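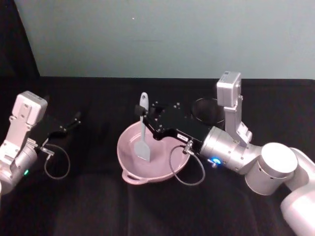 Pink bowl and grey spatula on the black cloth

Thread: Spatula rests, loop bowls and other things I don't believe in

vukstead_lodger
Every kitchen thread on here ends with someone saying you need a spoon rest. I don't think you do. Put the spatula in the bowl, blade down, handle up, and get on with it. The one in my picture is stood up like that. The bowl has a little loop handle on the rim as well, and I remain to be convinced that a loop that size is any use to anyone with normal fingers.

Tolera Tamiru
Fine until you knock the handle with your sleeve. A wide shallow bowl is the worst thing to stand a spatula in. I've had batter down a cupboard door in Trindade doing exactly that.

vukstead_lodger
Did the bowl tip or did the spatula fall out? Those are different complaints.

Tolera Tamiru
Spatula fell out. Bowl stayed put. I still blame the bowl.

donville_dan
The loop is for hanging it up, surely? My mum's had one.

Tiruwork Sisay
Or for your thumb while you pour. I wouldn't hang a full size bowl off a loop on a hook I'd put up myself - mine came out of the plaster at 26 grams over what the packet promised. I weighed it, yes.

britandale_b
Can we talk about the cloth? Black shows flour from across the street. I had one for a month and spent all of September shaking it out of the back door.

vukstead_lodger
It also shows you where the flour is, so you can clean it up. On a speckled worktop you just live with it. The pale board is far worse for my money, see next one.
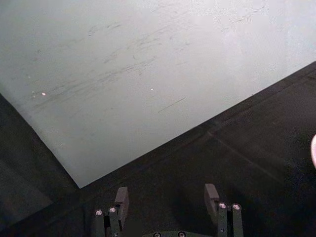 Re: pale boards and scuff marks

britandale_b
Those grey streaks won't shift. I tried bicarb, lemon and a paste that cost more than the board did.

donville_dan
Bicarb works if you leave it overnight.

Tiruwork Sisay
People always say overnight. I left it overnight. Same streaks in the morning, and a smell. If it's a scratch there's nothing to clean off.

Tolera Tamiru
The short dark line lower down looks like a scratch to me. The wispy ones could be rubbing. I'd try a damp cloth before spending anything.

vukstead_lodger
I'll try the cloth. Not holding my breath.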